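お問い合わせ番号 316
件名:在庫管理ソフト「Flerus」で棚卸表を印刷すると右端の列が欠ける
状態:解決済み
受付日:2020年6月5日

お客様より(Kátia Aguiar 様)

いつもお世話になっております。小さな手芸用品店で、毛糸と布の在庫をFlerusで管理しております。4月に新しい版へ更新していただいてから、棚卸表を印刷すると一番右の「備考」の列だけが紙に出てこなくなりました。画面ではちゃんと見えているのです。用紙はA4の横、余白は標準のままです。プリンターの電源を入れ直したり、パソコンを再起動したり、思いつくことはひと通りやってみたのですが、変わりませんでした。備考欄には染めロットの番号を書いているものですから、これがないと棚の前で本当に困ってしまいます。お忙しいところ恐れ入りますが、見ていただけますでしょうか。

サポート担当より(Margus Ramanauskas)

Aguiar様、いつもFlerusをお使いくださり、ありがとうございます。たいへんご不便をおかけしております。染めロットが見えないのは困りますよね、私の母も編み物をするので、お気持ちはよくわかります。

まず、次の三点を教えていただけますか。
・印刷画面の左下に出ている倍率の数字
・備考欄の文字数の上限(設定の「列」の中にあります)
・PDFに保存したときも同じように欠けるかどうか

急ぎませんので、お店の手が空いたときで大丈夫です。

お客様より

さっそくのお返事、ありがとうございます!倍率は100と出ています。備考の上限は40文字でした。PDFでもやはり欠けます。ということは、プリンターのせいではないのですね。買い替えようかと家族と話していたところだったので、少しほっとしました。

それから関係があるかどうかわかりませんが、更新のあとに「保管場所」という列が増えていました。うちは戸棚ごとに名前をつけているので、便利だなと思ってそのまま使い始めています。

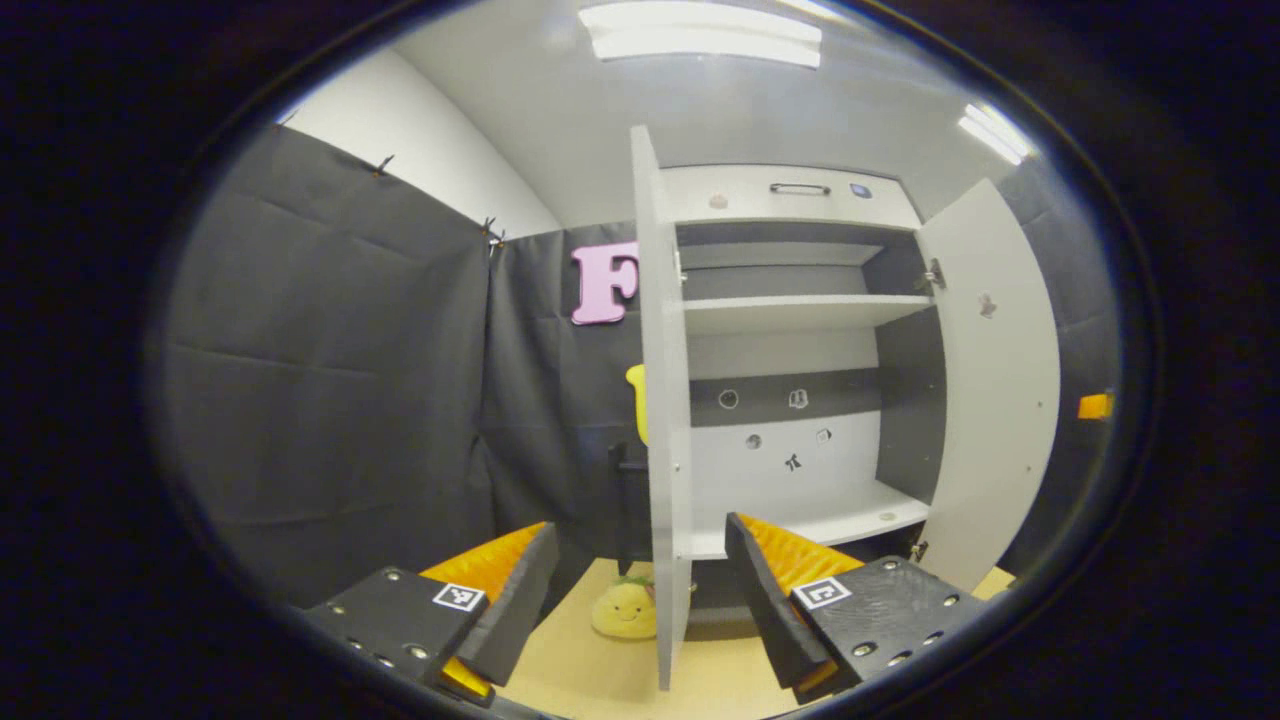
保管場所の名前は長いもので16文字ほどあります。「奥の部屋の夏糸と麻布の段」といった調子で、つい長くつけてしまうのです。短くしたほうがよければ直しますので、遠慮なくおっしゃってください。

サポート担当より

詳しく書いてくださって、とても助かりました。原因は、その「保管場所」の列のようです。こちらで同じ設定の表を作ってみたところ、備考がきれいに消えました。新しい版では列が一つ増えたのに、横幅の自動調整が古い列数のまま計算されていたのです。名前の長さはそのままで結構ですよ。

修正版が出るまでは、次の手順でお願いいたします。
1. 「印刷」から「用紙設定」を開く
2. 「幅に合わせる」のチェックを一度外して、もう一度入れる
3. 「列幅を再計算」を押す
4. プレビューで備考の列が出ていることを確認してから印刷する

なお、3のボタンは表の行数が多いと反応が遅く、30秒くらい固まったように見えることがあります。どうかそのままお待ちください。途中で閉じてしまうと、また1からになります。

お客様より

出ました!備考がちゃんと出ました。ボタンを押してから本当に動かなくなったので、どきどきしましたが、お茶をいれて戻ってきたら終わっていました。文字が前より少し小さいようですが、眼鏡をかければ十分読めます。来週の棚卸に間に合いそうで、うれしいです。お母様にもどうぞよろしくお伝えください。

サポート担当より

よかったです、ご連絡ありがとうございます。文字の大きさは「用紙設定」の「余白」を「狭い」にすると、いくらか戻ります。よろしければお試しください。横幅の計算の件は開発へ報告済みで、次の修正版に入る予定です。公開されましたら、このお問い合わせにも追記いたします。母にも伝えておきますね。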